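4.3 Puesta en marcha de una celda de mesa con dos brazos

Esta sección da por hecho que los dos brazos ya están atornillados y que el controlador Trasanlow reconoce ambos. Si falta algo de eso, vuelva a 4.2. Revisión del texto: 2019-04-22.

Antes de empezar, una advertencia sobre la documentación del proveedor. La hoja comercial de Imwood repite la palabra «colaborativo» en cada párrafo. Ese adjetivo no es una medida de seguridad. La evaluación de riesgos se hace sobre la aplicación completa: brazo, pinza, pieza, mesa y la persona que se inclina a recoger algo. Un brazo de fuerza limitada que sujeta un cuchillo sigue siendo un cuchillo en movimiento. Pida el informe de medición; si solo le mandan el folleto, trate la celda como no evaluada.

Preparación de la mesa

1. Corte la alimentación de los dos brazos. La pausa por software no cuenta como corte.

2. Coloque primero los recipientes grandes y después los platos. Deje libre el paso de cada muñeca hasta su posición de reposo.

3. Compruebe a mano el recorrido de los cables con cada brazo extendido y recogido. Ningún bucle debe poder engancharse en el borde de un plato.

4. Anote en la ficha de la celda qué objetos hay sobre la mesa. Un objeto que no figura en la ficha no debería estar ahí, por inofensivo que parezca.

Nota: los pilotos verdes de la muñeca indican lo que el fabricante haya decidido que indiquen. No los use como prueba de que es seguro acercar la mano. En la versión Prodov, por ejemplo, siguen encendidos durante la pausa.

Primer movimiento

5. Restablezca la alimentación y seleccione el modo de velocidad reducida. El parámetro 115 fija el límite; confirme en pantalla que vale 50 (mm/s) y que no lo ha sobrescrito una receta anterior.

6. Mueva un solo brazo. El otro permanece detenido, con la pinza abierta y vacía, fuera de la trayectoria.

7. Haga la primera toma con un plato limpio. Los platos con restos de salsa se dejan para cuando la trayectoria esté validada.
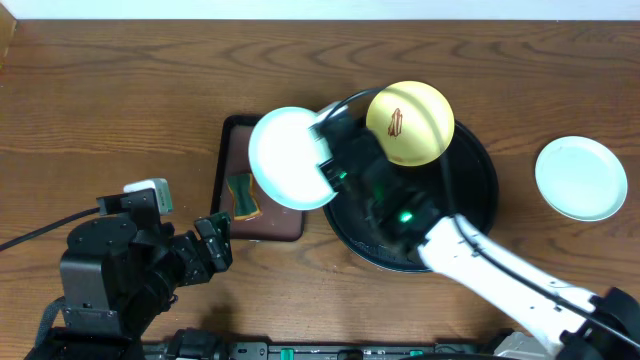

Figura 4-6. Brazo blanco con un plato sujeto por el borde, sobre la bandeja marrón; pinza del brazo negro abierta.

8. Pulse la parada de emergencia con el plato sujeto. Apunte si la pinza conserva la presa o la suelta. El manual de Hervieu afirma que la conserva «en condiciones normales» y no define cuáles son, así que repita la prueba con cada modelo de plato.

9. Rearme, devuelva el plato a la mesa y repita los pasos 6 a 8 con el otro brazo.

PRECAUCIÓN: no sostenga el plato con la mano para «ayudar» a la pinza. El punto de atrapamiento está entre los dedos y el borde, y la detección de contacto no distingue bien una yema de una pieza.

Zona compartida

10. Defina el volumen en el que ambos brazos pueden coincidir y asigne la prioridad a uno de ellos. Si aparece el aviso 131, los dos la tienen asignada; corríjalo antes de continuar. Aceptarlo sin más solo oculta el mensaje.

11. Ejecute el ciclo completo a velocidad reducida, con una persona junto a la parada de emergencia y sin otra tarea entre manos.

12. Guarde el registro. Una celda sin registro de pruebas se considera no validada, aunque lleve desde diciembre funcionando sin incidentes. La falta de incidentes demuestra poco si tampoco se anotaban.

Cualquier cambio de pinza, de vajilla o de posición de la bandeja obliga a repetir desde el paso 5. Las excepciones las firma Isla Guthrie en el formulario 191, con el motivo por escrito. «Ya lo hicimos en la otra celda» no se admite como motivo.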